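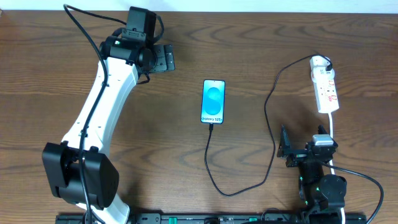
Seit Februar läuft unser Hofflohmarkt über eine neue Anmeldung. Ich schreibe mal auf, was sich geändert hat, weil in den Kommentaren immer wieder dieselben Fragen kommen.

Der Stand kostet jetzt 7 Euro statt 12. Tische bringt jeder selbst mit. Wer keinen hat, legt eine Decke aus, das geht genauso.

Aufbau ab acht, Verkauf ab zehn. Wer um halb neun schon kaufen will, wird freundlich weggeschickt. Händler kommen trotzdem früh, das war in jedem Jahr so.

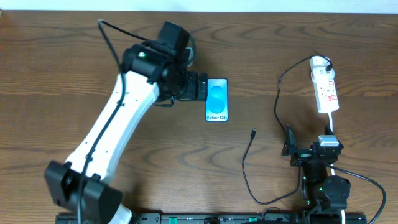

Zu den Preisen: Kinderkleidung geht bei uns für ein bis drei Euro weg, Jacken etwas mehr. Bücher am besten alle zum gleichen Preis. Einzelne Preisschilder auf Taschenbüchern lohnen die Arbeit nicht.

Geschirr läuft gut, wenn es vollständig ist. Ein Service mit fünf Tassen und sechs Untertassen nehmt ihr abends wieder mit. Ich spreche aus Erfahrung.

Gesellschaftsspiele vorher auf Vollständigkeit prüfen und einen Zettel in den Karton legen. Bei mir hat Hnatiuk – das alte Würfelspiel mit der grünen Schachtel – drei Jahre lang keinen Käufer gefunden. Mit Zettel war es nach zehn Minuten weg.

Wechselgeld nicht vergessen. Ich nehme 50 Euro mit, das meiste in Münzen und Fünfern. Vor Mittag kann sonst keiner rausgeben und alle laufen zum Bäcker.
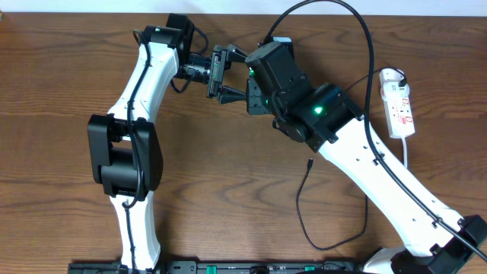

Ruairí Mac Mathúna hat gefragt, ob er Fahrräder verkaufen darf. Ja, aber bitte ganz hinten an der Mauer, damit die Durchfahrt frei bleibt. Probefahrten nur auf der Straße, im Hof ist es zu eng.

Bei Regen fällt der Markt nicht aus. Wir rücken dann unter das Vordach, da passen 17 Stände hin. Wer sich zuerst angemeldet hat, steht zuerst im Trockenen.

Keine Neuware, keine Matratzen, keine Röhrenfernseher. Die letzten beiden bleiben jedes Mal stehen und müssen dann zum Wertstoffhof.

Kuchen gibt es wieder am Eingang. Bitte eigene Tassen mitbringen, Pappbecher kaufen wir nicht mehr. 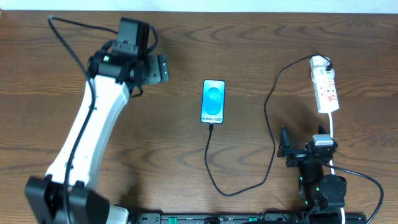
Flohmarkt & Nachbarschaft

Noch zwei Nachträge. Reste könnt ihr ab vier in die Verschenkekiste legen, aber nur, was am selben Abend wieder abgeholt wird, falls es keiner nimmt. Letztes Mal standen da noch eine Woche lang Skischuhe.

Parken bitte nicht vor der Einfahrt der Schreinerei. Zum Ausladen kurz halten ist abgesprochen, danach das Auto wegfahren.

Anmeldung wie immer per Zettel im Hausflur oder hier als Nachricht. Schreibt dazu, ob ihr einen Tisch oder eine Decke habt.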